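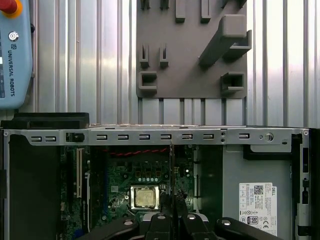 Clolley, April 4, 2022

CLOLLEY FILM SOCIETY
Minutes of the Programming Meeting

Present: Mercedes Flores (chair), Ayanda Naidoo, Aroha Tautahi, Shivam Shukla (minutes)
Apologies: Ntombi Sithole, who sent written comments on items 3 and 5

The chair opened the meeting at 6:35 p.m.

1. Minutes of the previous meeting

The minutes were approved with one correction. Under the report on the winter season, the running time of the restored print of "The Salt Road" should read 112 minutes. The secretary has amended the file copy.

2. Matters arising

The projector lamp at the Pretorius Theater has been replaced under the existing service agreement. Ms. Naidoo attended the test screening and reported that the image was even across the screen, though the left curtain still does not open fully. The theater manager has been told.

The missing reel can from the silent comedy evening was found in the projection booth and sent back to the lender. No fee was charged.

3. Review of the spring season

Ms. Naidoo presented the attendance report. The best attended screening was the courtroom drama "A Verdict for Grikidden," with 186 tickets sold. Comment cards were mostly favorable. Several members praised the lead performance, and a few objected to the final half hour, in which the missing witness returns and the case is settled in a single speech. Ms. Tautahi said she shared that view. The film spends its first two acts building doubt about what the clerk saw from the stairwell and then drops the question. Mr. Shukla disagreed and thought the ending was prepared by the early scene in the laundry, which many viewers appear to have missed.

Ms. Sithole's written comments were read. She asked that the society avoid scheduling long dramas for the late slot, as two members from out of town had to leave before the end to catch the last bus. The meeting agreed that any film over 130 minutes will be shown in the early slot from now on.

The discussion after the screening of "Winter Ledger" ran past closing time and the theater billed for an extra half hour. The chair asked moderators to end all discussions by 10:15 p.m.

4. June program

The meeting considered the list of titles circulated by Ms. Tautahi under the working theme "Small Towns, Closed Doors." The theme was accepted.

The following were confirmed for June:

The Lamplighter's Daughter. Mystery, 98 minutes. To be introduced by Ms. Tautahi.
Kakarano. Drama, 121 minutes, subtitled. Introduction to be arranged.
A House on Weir Street. Thriller, 104 minutes. To be introduced by Mr. Shukla.
The Second Bell. Comedy, 89 minutes. No introduction.

There was a long exchange on "Kakarano." Ms. Naidoo noted that the only copy offered by the distributor has subtitles in white, and that these are hard to read in the snow scenes, which make up much of the second half. Ms. Tautahi had watched the film twice and considered the problem real but limited to the search of the lake and the scene at the ferry office. She described the film as slow in the right places, with a fine supporting turn from the actor who plays the schoolmaster. The chair was less persuaded by the script but supported the booking. It was agreed to ask the distributor whether a copy with outlined or yellow subtitles exists. If none can be supplied, the film will be shown as it is, and a note will be placed in the program.

"The Glass Orchard" was proposed as a fifth title and withdrawn. The rental fee was more than the society can meet this quarter.

A proposal to pair "The Second Bell" with a short film was carried, three in favor and one against. Mr. Shukla asked that his vote against be recorded. In his opinion the feature opens with its best joke and should be allowed to start the evening.

5. Program notes

Ms. Sithole had written to ask for a firmer policy on plot details in the printed notes. The notes for "A Verdict for Grikidden" named the character who leaves the country, and one member wrote to complain. Ms. Naidoo, who wrote the notes, said the departure takes place in the first 20 minutes and is shown in the trailer. The chair thanked her for the explanation and observed that many of those attending do not watch trailers.

It was resolved that:

Notes will not describe any event after the first 15 minutes of a film.
Notes that need to discuss an ending will be handed out at the exit.
Each set of notes will be read by a second person before printing.

The length of the notes will stay at two pages. Ms. Tautahi asked whether the type could be made larger — the current size is difficult to read once the house lights are lowered. Mr. Shukla will prepare a sample.

6. Ticket prices

Prices will stay the same through the end of June. Members may continue to bring one guest at the member rate. The chair reminded those present that the guest rate does not apply to special events.

7. Correspondence

A letter was received from a teacher at the high school asking whether students could attend "The Lamplighter's Daughter" as a group. The film has one violent scene, played mostly off screen. The meeting was in favor, provided that the teacher views the film first. Ms. Flores will reply.

An offer of bound film magazines was declined with thanks, as the society has no shelf space left.

8. Other business

Ms. Naidoo asked whether the society would consider a season of detective films in the fall. Members were invited to send her titles. Ms. Tautahi requested that at least one be a film in which the detective is wrong.

Actions

Ms. Flores: reply to the high school; confirm the June dates with the Pretorius Theater.
Ms. Naidoo: write to the distributor about the "Kakarano" subtitles; collect titles for the fall.
Ms. Tautahi: choose a short film to precede "The Second Bell."
Mr. Shukla: prepare sample notes in larger type.

The meeting closed at 8:20 p.m. The date of the next meeting will be sent to members by mail.

Minutes recorded by Shivam Shukla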